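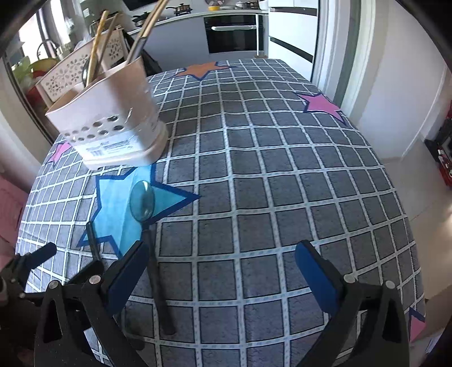
Magnifying glass with a long black handle, resting on the light blue star of the tablecloth. White cutlery holder behind.

Table and small items, kitchen side
Tiongson house, Jirnville
Updated 2019-09-29

This page covers the kitchen table and the things kept on it. It belongs to the household inventory for the Tarnness rental listing and replaces the entry from June. Item names match the printed list in the hall drawer.

Tablecloth
Grey, printed with white grid lines that form dark grey squares. Five printed stars show in the picture, in orange, pink and light blue, with dark blue outlines on several of them. The blue one near the front is large, with a thick border. Machine wash at low heat, no bleach. A spare in the same print is stored on shelf 4.

Magnifying glass
Round lens with a slight blue-green tint. The handle is long enough to keep the hand clear of the page when reading small print. Clean the lens with a dry microfiber cloth – paper towels leave fine scratches. Keep it out of direct sun when the table is not in use.

Cutlery holder
White plastic, with rows of round holes in the lower half and a printed label on the front. Wooden chopsticks, a long golden utensil and a metal one with its handle in the right compartment. The listing calls this item "holder, front." Rinse weekly and let it drain upside down before refilling.

Second container
White, with cutout flower patterns, standing directly behind the first. Listed as "holder, rear." Both holders stay on the table between rentals and are checked at the same time.

Replacement
Stock for the table is ordered through Veno under shelf code 13. Replacement cloths come in packs of 2. Quote the item name from this page with the order, and add the room – the dining area has its own list and its own cloth size.

Next page: kitchen counter and sink
Previous page: hall and coat rack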